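Tokent Tinkerers Forum > Desktops and Towers > Repairs and Rebuilds

Old office tower, worth a rebuild or just strip it for parts?

Posted by magpie_marg
Hello all, and apologies in advance for the essay. I've been handed a tower from my brother-in-law's office in Cairns, one of those sturdy beige-hearted business machines with blue latches on everything you're meant to pull. They were throwing out a whole row of them and he knew I'd have a soft spot for one. My plan, if you can call it that, is to get it going again for my dad, who wants something to scan his slides with. He has 2,516 of them (he keeps a ledger, bless him) and his laptop groans if you so much as open the second photo.

I've done memory and drives before but I've never had a processor out in my life, so I've been reading up for a fortnight and drinking a lot of tea about it. What I'm keen to know is how particular I need to be about cleaning off the old thermal paste. The stuff on these is whitish and has gone all blotchy across the top of the chip, and there are darker specks in it as well.
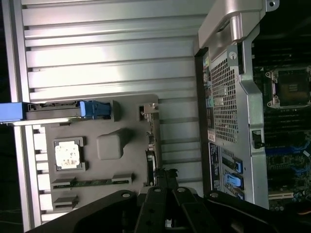
I've got isopropyl from the chemist and a packet of coffee filters, which my neighbour swears by. Is it a matter of getting it back to a mirror, or is mostly clean good enough? And do I really have to clean the underside of the cooler just as carefully? I'd also love to hear whether it's worth the bother at all, or whether I should put the money towards something newer. My budget is $200 all up, and I'd like some of that left for a decent scanner cable and a slice of cake.

Posted by fennwick
Good on you for having a go, Marg! Coffee filters are perfect, no lint. Put the alcohol on the filter and not straight on the chip, let it sit against the paste for a minute, then wipe from the outside in so you aren't smearing it down over the edges. You'll go through more filters than you expect. A faint grey shadow left in the metal is fine, but anything you can feel with a fingertip through the filter should come off. And yes, the cooler wants the same treatment, as any old crust left there will sit between the two just the same.

The part I'd worry about more is the socket. Once the chip is out, keep everything away from the inside of it. No cloth, no canned air held close, no sleeves. I wore a woolly cardigan to a rebuild once and I have regretted it ever since.

Posted by Adom Amoah
I'm going to be the grump in the thread, sorry. For $200 I wouldn't put a cent into this. I look after the computers for a small printing firm, and by the time you've bought a solid state drive and more memory, and perhaps a power supply when the old one gives up, you're within spitting distance of a refurbished machine with a warranty. Strip it, keep the memory for a spare, and put the case out for the e-waste pickup.

If it's mainly to learn on, that's another matter and I take it all back. It's a lovely sort of case to learn on.

Posted by magpie_marg
Thank you both! Adom, you're not a grump, my husband said the very same thing at breakfast (with his mouth full, so it carried less weight).

I do think half of it is the learning, if I'm truthful. I like the idea of laying it on its side, taking the lot out piece by piece, giving each bit its own spot and then putting it all home again. The drive, the chip and the memory each want somewhere to sit where they can't slide about and get an elbow on them, and my usual method of a tea towel on the dining table isn't going to cut it.
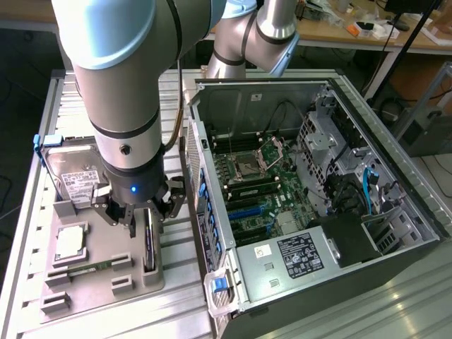
So my next question is about the order. Going back in, I'd been thinking processor first, with the lever up and the plate open, then memory, then the drive in its caddy last of all so I'm not working around the cables. Does that sound sensible? I've also read that you should close the plate straight away even if you're only popping off to answer the phone.

Posted by fennwick
That's the order I use. Line up the little corner mark on the chip with the one on the socket, lower it in flat, let go, and don't press. The lever will feel stiffer than you'd like when you bring it down and that's normal, though my stomach still drops every time. And yes, close it up if you're wandering off.

For sorting the parts I use a Farstead drawer organizer from the kitchen, the shallow sort. The screws go in an egg carton, one cup per stage.

Posted by Rarnum_Ridge
Mild disagreement with Fenn – I put the drive in before the memory on this style of tower. The caddy slides home more easily when I can get my whole hand in, and on one of mine the cable ran right over the memory slots, so I was forever shifting it. It may well be different on yours. Have a look at where the cables hang before you decide.

Also, Adom, I ran one of these as a family computer until it was a proper antique and all it ever asked for was a new drive. Temperature went from 76 at full tilt to something far more civilized once I'd done the paste. I'd rebuild it in a heartbeat.

Posted by Adom Amoah
One swallow, Rarnum! I've had 4 of them die on me in a single summer, all power supplies. But fair enough, mine lived in a dusty back office beside a guillotine.

Marg, if you do go ahead, at least check the label on the supply and write down the part number now. Some of those business towers take an odd shape and you can't just walk into a shop and get one.

Posted by magpie_marg
Part number duly copied onto the back of Dad's ledger, Adom. I'm going to order the solid state drive tonight and spend the long weekend on it. Does anyone have a favourite paste that comes in a small tube? The only one at my local shop would do a fleet.

Posted by fennwick
Any of the one-gram syringes will do you nicely. A blob the size of a pea, in the middle, and let the cooler spread it. Tell your dad to start dusting those slides!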